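Mindeddale Community Help
Home and Repairs > Walls, floors and ceilings

Dark plank pattern on three walls of a small box room - is it as clever as they say?

Asked by tallowstreet

We have a small box room at the back of the house which I want to turn into a place for framing prints and doing other fiddly jobs. It has one window, facing north, and at the moment the walls are a tired magnolia with a lot of patched holes. The plaster is sound as far as I can tell, though it isn't pretty.

The showroom in Mindeddale (Cordeiro, by the roundabout) has talked my other half into a very dark brown plank pattern, nearly black, with reddish streaks in it. They want to put it on the back wall and both side walls. The claim is that a dark wall "recedes" and makes a small room feel bigger, and that with a light wood bench in front it will look like something from a magazine. The quote is £434 for materials, and fitting is extra.

I've gone looking for rooms that have it already and mostly found the same few brochure shots with enormous windows and a fern in them.
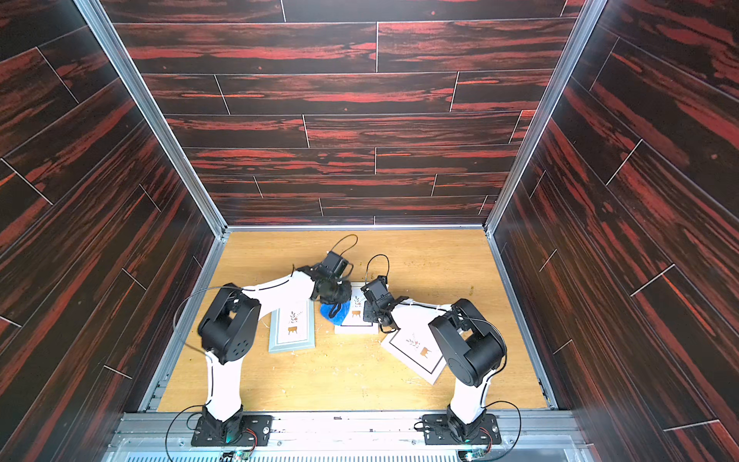
Near-black planks with red streaks behind a pale wood top, with picture frames and a bright blue cloth.

I can see the appeal. The pale top does stand out well. But I'm suspicious of the receding business, partly because the same man told us a few months ago that white walls make a room feel bigger, when it was white he was selling.

What I'd like to know from people who have lived with it:

Does a dark wall really make a small room feel larger, or is that showroom talk?
Are three walls too many?
Does it matter which way the planks run?
Will I be able to judge colours in there? I cut mounts, so I do need to tell cream from off-white.
Is there any sense in the Widik self-adhesive version? It costs less, and the website says it comes off again "without a trace", which I believe as much as you'd expect.

The room is only used in the evenings and at the odd weekend. I have one ceiling light and no great wish to start moving cables.

gluepot_and_rule

I'd want to see the showroom man sit in your box room on a February afternoon before I took his word on anything.

Taking your points more or less in turn.

Does it feel bigger?

Sometimes, and only in a certain light. If a wall is very dark and evenly lit you lose track of where it is, and I suppose that's what they mean by receding. It stops working once there's a pattern on it with visible seams. Your eye picks up the lines between the boards straight away and uses them to work out how far off the wall is. So plain dark paint might do what he says. A plank pattern with pale joints I doubt very much.

What I will give them is that a dark wall hides a bad corner. My hallway is out of square and it was far less obvious once it was dark. I wouldn't pay £434 to hide a corner.

Three walls or one?

I had two done and wish I'd had one. The back wall is the one you look at, and it's the one where the colour does something for the bench. On the side walls you mostly see the pattern at a slant, and all those seams heading off towards the corners get tiring if you sit in the middle of it for any length of time. Perhaps you wouldn't notice. I do, every evening.

There's also the question of how the corners are finished. Two patterned walls meeting need something down the join, or else a very good fitter. Ask what Cordeiro intend to put there and whether it's in the quote. In mine it was not, and the trim came to a silly amount for what it was. 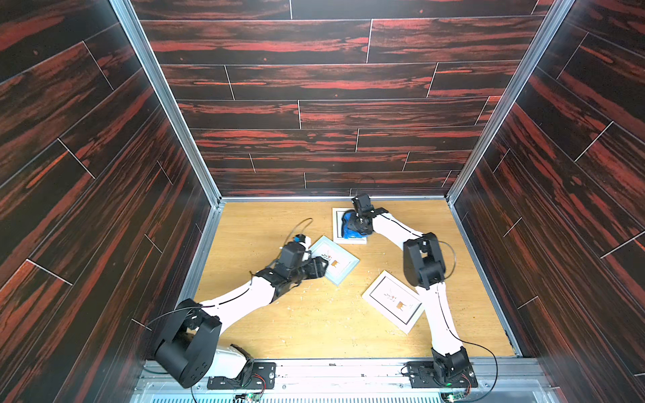

Which way the boards run

Horizontal is the usual choice and the easiest to get wrong, as any slope in your ceiling or floor will show against it. Old houses in Mindeddale slope. Hold a long level against your skirting before you agree to anything. If it's out by more than the width of a pencil over the length of the wall I'd go upright or forget the whole idea. Staggered joints look better than lined-up ones and waste more material, so ask whether the wastage has been allowed for.

Judging colours

This is where I'd be most worried in your position. Anything with red in it throws a bit of warmth back on to whatever is in front of it. I won't pretend I've measured this. I only know that I matched a filler in my room and it looked wrong in daylight, and then I did it again and it was wrong again. If you're picking between cream and off-white I would take the mount board out on to the landing, or leave the wall nearest the bench plain.

Self-adhesive

I have used the Widik stuff in a cupboard. It went on well enough. It came off with a fair amount of paint attached, and your patched holes will come off with it too. "Without a trace" may be true on glass.

marrowfat

I think the answer above is too gloomy. We did all the walls dark in our back bedroom and love it. Everyone who comes round comments on it. Go for it, life is short, you can always paint over it.

Ours is a big room though.

landing_light

I put up wall coverings for a living for a while and then stopped, for reasons to do with my knees. I've no axe to grind for Cordeiro or against them. A few things that I'd want cleared up.

Ask what the £434 is for. Printed sheet, printed paper and real boards are three very different jobs, and "plank pattern" gets used for the lot. You haven't said which it is and I suspect you haven't been told. If it's paper, that is dear for a box room. If it's real timber it's suspiciously cheap, and I would want to handle a piece. Photographs are no help at all here. I have been caught out by them myself and I used to do it every day.

Get a proper sample. A square the size of a beer mat tells you nothing with a pattern like this, where the streaks come and go. Ask for a full width, pin it up on the back wall and leave it there for two weeks. Look at it in the evening with the light you really have. If they won't lend you one, buy a single roll or panel and treat it as the price of not making a larger mistake.

Check the repeat. Printed planks repeat, and a strong red streak is exactly the thing you'll spot coming round again. On a narrow wall you may get away with it. On a wider one you'll have the same streak in a neat row, and once seen it can't be unseen.

Your patched holes matter more than either of you seems to think. Fill, sand, and run your palm over the wall with your eyes shut. Dark finishes with any sheen at all will show a ridge when the light comes across from one side, and a north window at the end of the room is going to do just that. I'd seal the patches as well. The Vuvico primer is the one that the merchants here push. It's all right. I never found it better than the cheap one and it smells worse, but it does stick to old filler.

Light. With one ceiling fitting you'll be sitting with your back to it, working in your own shadow, and dark walls won't bounce anything back to help you. Magnolia, for all its faults, does. So if you go dark, budget for a lamp on the bench, one on a clamp if you don't want to touch the wiring. Most people I fitted dark rooms for rang me later to ask about lighting, which wasn't my trade.

As for feeling bigger, I was told to say that to customers. I was told to say it about the pale ranges too. Make of that what you like.

What I'd do in your shoes is cover the back wall only, in whatever pattern your other half likes, paint the sides a flat mid tone with no red in it, and keep the pale bench top. You still get the contrast behind the bench, and that's the only part of the look that I think survives outside a brochure. One warning about pale tops - they look lovely on the day they go in. After that they take every ring, pencil mark and knife slip you give them, so put a cutting mat down from the start. White scraps from mount board will be harder to spot on pale wood than on the mat too, and you don't want those getting under the glass.

One last question to put to the shop is how long that pattern has been in the range and whether they will hold any back for you. I once spent 23 phone calls trying to track down a single matching pack after a leak spoiled a corner, and ended up replacing the wall.

tallowstreet

Thank you, all three. I went back and asked. It's a printed sheet on a backing, the corner trim is not included, and the man wasn't sure what wastage had been allowed. He also said that the sample on the counter was the only one they had and he couldn't let it out of the shop.

I've put the level on the skirting as suggested. It's out by rather more than a pencil.

We're now at the stage of talking about the back wall alone, with the boards upright, and my other half is still holding out for one side as well. I'm going to buy a single sheet and pin it up. If it looks any bigger in there after two weeks I will come back and say so.

landing_light

Pin it at the height you'll be sitting, and get them to write the trim into the quote before you pay a deposit. The sheet stuff can often be had by the single panel if you ask at the trade counter round the side.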